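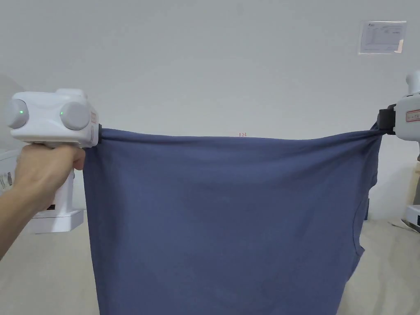

A T-shirt held up by two hand-held grippers at the Wurkow lab.

Folding results from Wurkow

The Tistik project has finished its first comparison of ways to teach a robot to fold clothes. The team at Wurkow recorded 563 folds using hand-held grippers, with a person doing the work directly and no robot arm involved. A second set, of the same size, came from driving the arms remotely.

Both sets were used to train the same model, which was then tested on 32 shirts it had not met before. The hand-held set gave 15 more good folds. It was also quicker to collect, at around 2 minutes a shirt.

Most of the remaining failures happen at the start, when the model picks up a sleeve or hem in place of a shoulder. Lysenko will repeat the test with towels and trousers, and Dikmont is checking whether thicker fabric changes the result. Their figures are due in December.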